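By October the whole town of Ivcombe had an opinion about Marcelino Dantas and the speech he gave at the Tandach Awards, all 24 minutes of it.
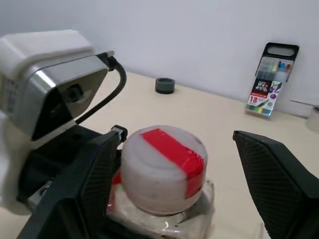 A white jar.

He had thanked his barber, bless him, and then called the best actress winner "a very brave amateur." 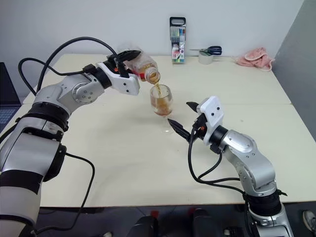
Conceição told the hairdresser she would have walked right off that stage, gown and all, and taken the statue with her.

Marcelino, who was really a soft old thing, wrote her an apology that ran to 40 pages, 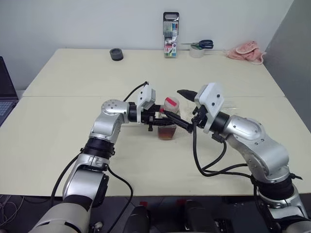 and he carried it to her door himself at suppertime, reading the best parts aloud until she let him in.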